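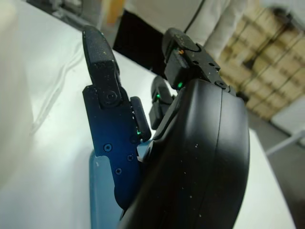 The hand at the white table during a recording session. Photo: Skilance

"A bad example is also an example, but you must write down that it is bad"

Rungnapa Thammasiri teaches a robotic hand to pick up and put down small flat things. She does not write instructions for it. She shows it the movement, many times, and the recordings go into a learning system which she and her colleagues at Skilance call Osei. I spoke with her on Thursday, April 21, 2022, in the long room where the recordings are made, between a morning session and an afternoon one.

She came to this work from a hospital laboratory, where for many years she handled samples. I asked if the two occupations have something in common.

"The patience," she said. "And the labels. In the laboratory, if you lose the label, the sample is nothing, you can throw it away. With the recordings it is the same. If I don't know who moved the hand, and which task it was, and if the thing was dropped or not, then I have only a film of a hand."

The present collection has the name Wondasov and it was started in March. The goal is 1000 examples which can be used. On the day of my visit the group had 756. Another 124 had been recorded but were put aside, and I wanted to know what is wrong with them.

"Different things. In many of them the operator was hesitating. You see the fingers come near, then go back, then come near again. For a person it is clear that this is thinking. But Osei does not know what is thinking and what is the task. It will learn to go back also." She laughed a little. "We had a version in the winter which was very polite. It came to the object, it waited, it went away."

These recordings are not deleted. She keeps them in a separate folder with a note to each, and she is quite strict about the notes.

An operator sits beside the table and wears a glove made by Nenier, and the hand follows the movements of the glove. One example takes less than a minute. Then everything is put back, but not exactly in the same place, and the next one begins. Thammasiri says that the small differences in the position are the most valuable part of the day and also the part that people forget first when they are tired.

"After lunch everybody puts the object in the same spot. It is natural, your arm has a habit. So I have a paper with positions, and we follow the paper."

How long can one person do this? She allows three blocks in a day for each operator, with a rest between them. When somebody asks for more, she refuses. She can hear it in the room when the attention is gone, she told me, the talking stops and the chair makes more noise.
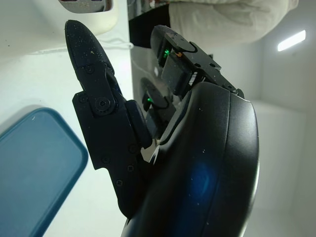

Fingers of the hand beside a blue-green tray. Photo: Skilance

Treasa Sheehan joined us when the tea was ready. She looks after the software, and it is she who decides at the end of each week what goes into the training. The two women do not agree about everything. Sheehan would like to have more examples and to be less severe in choosing them.

"Rungnapa throws out things that I would keep," she said. "If the finger slips and the operator corrects it, for me this is gold. The hand will slip also when it works alone. Where should it learn the correcting, if we show only the perfect ones?"

Thammasiri answered that she has nothing against a correction when it is quick and has a clear end. What she does not accept is a correction made by luck. They have now a rule for this, after some weeks of discussion: both of them watch the recording separately, and if the opinions are different, it is kept but marked. Sheehan can then train once with the marked ones and once without them, and compare.

"So far the difference is small," Sheehan admitted. "I hoped it would be bigger, in my direction."

I asked them about flat objects, because I had supposed that round ones are more difficult. Both shook their heads. A ball can be taken from almost any side, Thammasiri explained, but a flat thing lies close to the table and offers only its edge. The finger must come low, and if it comes too low it pushes against the table and the motor complains. Operators need several days before they do it without looking worried.

She has learned it herself, of course, and she says it has changed how she uses her own hands. At home she noticed that she slides a coin to the border of the table and takes it there, with the thumb below. She had done this all her life and never knew it. The next morning she added it to the list of tasks, under the name "coin".

When the collection is complete, the group will begin with soft things, first cloth and later plastic bags. Sheehan is looking forward to the bags. Thammasiri asked me to write that she is not.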